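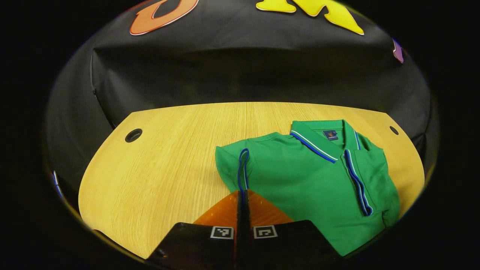 Gaete Dermatology
Minutes of the Practice Meeting
13th November, Conference Room, Main Office

Present: both physicians, the three physician assistants, the practice manager, the lead medical assistant, front desk lead, billing lead.
Apologies: the second-office nurse (clinic overran).
Chair: practice manager
Minutes: front desk lead

1. Minutes of the previous meeting
Accepted with one correction. Under "Biopsy log," the sentence about weekend results should read "results received after noon on Saturday" and not "all weekend results." The corrected copy is in the shared folder.

2. Matters arising
The new exam light in Room 4 has been installed and is in use. The old one goes back to the supplier with the broken arm noted on the form.
Sharps pickup was missed once last month. The contractor has credited the account.
The recall letter for patients with a history of melanoma has been rewritten in larger type. The physicians asked for the sentence on self-exams to be moved to the first paragraph. Front desk will do this before the next print run.

3. Kunora office
The lease on the Kunora office runs to the end of March. The landlord has offered a renewal on the same terms, with the practice paying for its own parking signs. The physicians want to renew. Billing pointed out that the Kunora office is full on clinic mornings and quiet most afternoons, and asked whether one afternoon could be used for patch test readings. The physician assistants were in favor, as readings at the main office are squeezed in between procedures.
Agreed: renew the lease. Patch test readings to start at Kunora on a trial basis once the lease is signed. Application of patches stays at the main office.

4. Phototherapy
The narrowband booth was out of service for 2 days while a lamp was replaced. Patients were called and moved to later slots. Two of them had to restart at a lower dose under the protocol, and this has been entered in their charts.
The lead medical assistant asked that the daily output reading be written on the paper log as well as in the computer. There was some discussion. One physician felt that the paper log was out of date and that double entry leads to mistakes. The other preferred to keep paper until the new records system has settled down. Left as it is for now, with both.
Goggles: patients may bring their own only if the staff member on duty has checked them. A notice will go up by the booth.

5. Radance records system
The move to Radance is complete at the main office. Kunora changes over next. Points raised:
Photos taken during full skin exams are attaching to the visit but do not show on the body map unless the page is reloaded. Reported to Radance, no date for a fix.
Pathology results come in under the name of the ordering provider only. When that person is out, no one else gets the alert. Until this is changed, the lead medical assistant will check the unassigned list at the start and end of each clinic.
Refill requests for isotretinoin must not be handled through the general refill queue. Send them to the prescriber directly.
Training for the Kunora staff will take 45 minutes per person and will be done at the front desk computer before patients arrive.

6. Staff clothing
The front desk and billing staff asked about polo shirts for days when they are not in scrubs, and for the free skin check mornings. Green was preferred to white. The practice will pay for two per person. Anyone who would like more can buy them at cost. Clinical staff stay in scrubs when seeing patients.

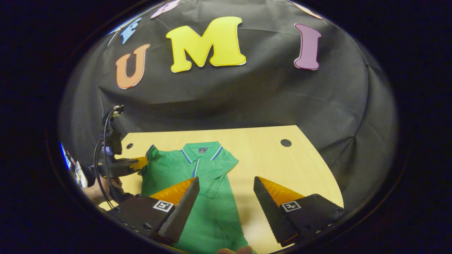 Item 6: green polo shirt, short sleeves, striped collar

Sizes to the practice manager on the sign-up sheet in the break room. Name badges are to be worn with polo shirts in the same way as with scrubs.

7. Free skin check morning
The next skin check morning will be held in March at the Estura community center. Last time the line was long by mid-morning and people with a spot they were worried about waited as long as everybody else. This time there will be a short form at the door, and anyone who reports a bleeding or changing spot will be seen first.
The budget is $900, to cover room rental, printing and refreshments. Billing asked that leftover sunscreen samples be used up before more are requested. Check the expiration dates first.
No biopsies will be done on site. Anyone who needs one will be given a written note and the scheduling number, and the front desk will hold 9 appointments at the main office in the following week for this purpose. Slots not taken by noon the day before will be released.
The physician assistants will staff the exam tables, with one physician present throughout. The other physician will cover the main office.

8. Billing
Claims for cryotherapy are being returned when the number of lesions is missing from the note. Providers are asked to write the number and the site each time, including on follow-up visits.
Cosmetic visits must be paid for at check-out. Several were sent a bill by mail last month in error. The price sheet at the desk has been replaced, and old copies should be thrown away.

9. Other business
The refrigerator in the lab is for medications only. Lunches go in the break room.
The waiting room chairs with split seats will be reupholstered in two batches so that there is always enough seating.
A patient asked for evening appointments. The physicians will look at this after the Kunora changeover.
Flu shots are still available for staff.

Actions
Practice manager: sign and return the Kunora lease; collect shirt sizes; book the Estura community center.
Lead medical assistant: check unassigned pathology list; put up goggles notice.
Front desk lead: amend recall letter; prepare door form for skin check morning.
Billing lead: send providers a short reminder on cryotherapy notes.

The date of the next meeting will be sent by email once the Kunora training is finished.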